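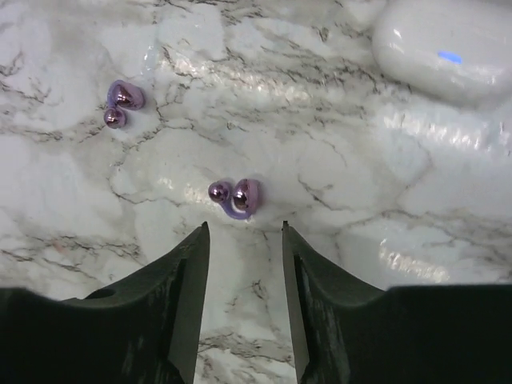 关于我们

Susholm 声学事务所从事建筑声学测量、室内声学设计和楼宇隔声诊断。委托方主要是学校、小型音乐厅、录音棚、办公楼业主和住宅改造项目的设计单位。事务所不销售吸声材料，不承接施工，收入全部来自测量、计算、设计文件和培训。

事务所由 Ottavio Guerra 创办。他早年在一家门窗厂的隔声实验室做测试，后来转做现场测量。实验室里测得的构件隔声量与装到墙上之后的数值常有差距，差距多数出在安装节点：门框与墙体之间的填缝、吊顶上方未封到结构板的隔墙、穿墙管线的套管。事务所最早的业务就是查这些节点，至今仍占全年工作量中较大的一部分。

业务范围

室内声学

包括混响时间、早期衰变时间、语言清晰度和背景噪声的测量与设计。教室和会议室以语言可懂度为主要指标，排练厅和小型演出空间还要看低频混响的控制以及声场的均匀程度。设计阶段提供几何声学模型的计算结果，竣工后做实测，两份数据放在同一份报告里对照。模型与实测不一致时，报告写明差异出现在哪些频带，并给出我们对原因的判断。判断没有把握的，按没有把握写。

楼宇隔声

包括空气声隔声、撞击声隔声、外墙与外窗隔声的现场测量，以及侧向传声路径的排查。排查时采用分段屏蔽和振动测量相结合的办法：先在声源室稳定发声，再逐个测量受声室各表面的振动速度级，比较各表面的辐射贡献。楼板、轻质隔墙和连续的外墙龙骨是常见的侧向路径。老式木楼板需要单独处理，其低频表现受龙骨间距、填充层和吊顶连接方式影响很大，套用混凝土楼板的经验会得出错误的结论。

设备噪声与振动

包括空调机组、风管、水泵、电梯和变压器的噪声评估。事务所提供隔振支座的选型计算，校核管道的柔性连接，并在设备投入运行后复测。改造项目中，设备商提供的声功率数据经常缺少低频部分，这种情况下我们要求在设备运行状态下现场测量，不采用推算值。

录音与审听空间

控制室和审听室的设计单列为一项业务，由专人负责。内容包括房间比例校核、扬声器与听音位的布置、第一反射面处理、低频吸收体的设计和调试。调试在家具和设备全部到位后进行。调音台、显示器和座椅靠背对中高频响应有影响，空房间的数据不能替代使用状态下的数据。

测量方法

混响时间测量采用中断声源法或脉冲响应积分法，按空间体积和背景噪声条件选择。声源使用无指向性十二面体扬声器，扫频信号激励。低频信噪比不足时延长扫频时间，仍不足时在报告中标出该频带无效，不作外推。

隔声测量在各个三分之一倍频带内进行，常规频率范围之外，视委托内容向低频扩展。受声室的传声器位置按房间尺寸布置，避开房间中央和距墙过近的位置。小房间低频声场不均匀，需加测墙角位置，并按对应程序合成结果。背景噪声修正量超过允许范围的频带只给出下限值，表格中另作标记。

撞击声测量使用标准撞击器。浮筑地面和铺有软质面层的地面，测前检查锤头下落高度；每更换一个撞击位置，等撞击器运转稳定后再取样。委托方若反映的是儿童跑跳、拖动桌椅之类的低频或间歇性噪声，标准撞击器的结果与主观感受之间可能相差较大，我们会建议增加重撞击源测量。

所有声级计和传声器在每次测量前后各校准一次。前后两次校准值之差超出内部限值的，该次测量作废，重新安排，费用由事务所承担。

内部参考空间

事务所设有一间混响室和一间半消声室，均位于 Novwood 工业区的旧木材仓库内。混响室容积 400 立方米，墙面与顶面为不平行的混凝土浇筑面，悬挂固定扩散体，主要用于材料吸声系数的对比测试。半消声室用于小型设备的声功率测量，以及声源指向性的检查。

混响室的温湿度对高频结果影响明显。空气吸收在 2000 Hz 以上逐渐成为不可忽略的部分，因此每次测试记录温度、相对湿度和大气压，并在数据处理时修正。冬季湿度偏低，室内提前加湿，达到稳定状态后开始测试。每年 1 月混响室停用，做密封检查、扩散体吊点检查和空室基准测量，这段时间不接受材料样品。

材料样品的送样面积、边框处理和安装方式须事先确认。吸声板材背后是否留空腔、空腔深度多少、边缘是否封闭，对低频结果有直接影响。送样时未说明安装方式的，按紧贴地面安装测试，报告中注明。

报告的写法

报告分为正文、数据表和附录。正文写测量目的、条件、结果和结论；数据表列出各频带数值；附录包括测点布置图、仪器清单、校准记录和现场照片。单值评价量只用于与限值比较，不能据此判断隔声缺陷的位置，因此报告一律附频谱。

结论部分只回答委托范围内的问题。委托方要求对责任归属作出判断的，我们只提供技术事实，不作责任认定。涉及纠纷的项目，测量前须双方书面确认测量条件，包括门窗状态、设备运行状态和在场人员。

报告签发前由未参加现场工作的工程师复核。复核内容包括原始数据与表格的一致性、背景噪声修正、不确定度以及结论措辞。复核人与编制人意见不一致时，重新处理原始数据；仍不一致的，安排补测。

原始数据保存期内，委托方可以申请调取脉冲响应文件和频谱文件。文件以通用格式提供，不设密码。

人员

事务所现有 16 名员工，包括测量工程师、声学设计师、数据处理人员和行政人员。测量工程师分为两个组，室内声学组与楼宇声学组，人员按年轮换。轮换的考虑是两类测量共用仪器和大部分数据处理程序，但现场判断的经验差别较大，只做一类工作的工程师容易忽略另一类问题。例如隔墙加厚后，教室的隔声改善了，而新增的硬质面层又使混响时间变长。

Ottavio Guerra 目前负责技术复核和培训，不再承担日常项目管理。他编写的《现场隔声测量工作手册》为内部文件，培训学员可取得印刷本。手册中篇幅最长的一章讲填缝。

新入职工程师先跟随现场工作，完成规定的测量类别后参加内部考核。考核包括现场操作、数据处理和一份完整报告。未通过考核的人员不单独出现场，也不在报告上签字。

培训

培训面向建筑设计单位、监理人员和设备安装单位，全部课程在 Novwood 的教室和混响室进行。现设以下课程：

基础课程：声学基本量、倍频带与计权、声级计的使用和校准、背景噪声测量。
隔声课程：构件隔声与现场隔声、侧向传声、节点做法、撞击声测量。
室内声学课程：混响时间的计算与测量、吸声材料数据的阅读、语言清晰度指标。
设备噪声课程：声功率与声压、风管消声计算、隔振支座选型、运行状态下的测量。

每期基础课程共 80 学时，其中半数为操作课。学员分组操作，每组配一台声级计和一套校准器。隔声课程的操作课利用仓库内的一组可更换隔墙，教员会预先设置漏声点，学员用测量数据推断位置，然后拆开饰面核对。

报名隔声课程和室内声学课程须先完成基础课程，或提交等同的学习证明。课程结束后发结业证明，注明学时和操作项目。结业证明不属于执业资格，不能代替法定资质。

教材中的案例取自已完成的项目，发布前经委托方同意并删除地址信息。

项目选录

Zanetti 音乐学校琴房改造

原琴房隔墙为单层砌块墙，顶部未封至结构板，相邻琴房之间主要经吊顶空腔传声。方案为隔墙上部补砌并封缝，吊顶内设分隔，门更换为带自动下降密封条的隔声门。竣工测量显示中高频隔声改善明显，低频改善有限，原因是楼板连续，侧向传声成为主要路径。后续阶段在部分琴房加做浮筑地面，其余琴房因层高不足未实施。低频乐器安排在做了浮筑地面的琴房，由校方在排课时处理。

Huko 办公楼会议区

委托内容为会议室之间谈话可懂度过高的诊断。现场测得隔墙本体隔声量符合设计文件，漏声位置在隔墙与幕墙竖框的交接处，以及共用回风口。交接处采用带填充的双层封板，回风口改为带内衬的转弯风道。整改后复测，同时检查风道改动对送回风量的影响，由暖通单位提供风量数据。

社区图书馆阅览室

原吊顶为石膏板，地面为石材，混响时间偏长。业主要求保留原有吊顶外观，因此吸声面积集中布置在书架背板和墙面上部。计算时书架按实际藏书量取值，空书架状态另算一组。开馆后的实测结果落在两组计算值之间。

住宅楼水泵噪声

住户反映卧室夜间有低频嗡声。振动测量表明主要频率与水泵转频的倍频一致，传播路径为立管支架。水泵下方原有隔振支座完好，问题出在立管与墙体的刚性固定。将相关楼层支架更换为弹性支架，并在水泵出口增设柔性接头。复测在夜间进行，关闭住户家中的冰箱和通风设备。

仪器与维护

事务所自有声级计、多通道采集系统、十二面体声源、标准撞击器、振动加速度计和测量传声器。仪器按周期送外部机构检定，周期内做内部比对。内部比对的做法是将全部传声器置于半消声室同一位置，依次测量同一稳定声源，记录偏差并绘制长期趋势图。偏差有持续增大倾向的传声器，即使仍在允许范围内也提前送检。

十二面体声源在运输中容易损坏个别单元，外观不易察觉。每次出现场前测量各方向的响应，发现单元失效即停用。撞击器锤头磨损后须更换，旧锤头不修复使用。

仪器不外借。培训学员可在课程时间内使用，课后如需练习，向教务室登记。

委托流程

委托方先提交平面图、剖面图、构造做法和问题描述。既有建筑还需说明房间使用时段和可进入的时间。资料齐全后，事务所给出工作范围、测点数量和报价。报价包含现场测量、数据处理和一份报告，补充测量另计；因我方原因造成的补测不收费。

现场测量期间，委托方应保证测量房间及相邻房间无人施工，并指定一名熟悉楼内设备的联系人。隔声测量的声源声级较高，应提前通知相邻住户或办公人员。外墙隔声测量受天气影响，雨天和大风天气改期。

测量完成后先发送数据摘要，供委托方安排后续工作。数据摘要未经复核，不得用于验收。正式报告以签发版本为准，修订版替代原版时编号后加字母，原版存档不删除。

不承接的工作

听力检测、助听器验配和职业健康体检不在业务范围之内。
不出具未经现场测量的隔声合格意见。
不为材料厂商撰写推广文字。厂商委托的测试报告须整份引用，不得摘取个别频带的数值单独发布。

来访与联系

事务所办公室和实验室在同一处，来访须预约。混响室测试期间走廊亮红灯，来访者请在前台等候，待灯灭后进入。送样车辆由仓库北侧卸货口进入，样品外包装注明委托编号和安装方式，易吸湿的材料请保留密封包装。

咨询、报价和培训报名请使用本站的联系表单，并在标题中写明业务类别。已有委托编号的，请一并填写。

本页内容更新于 2023-11-27。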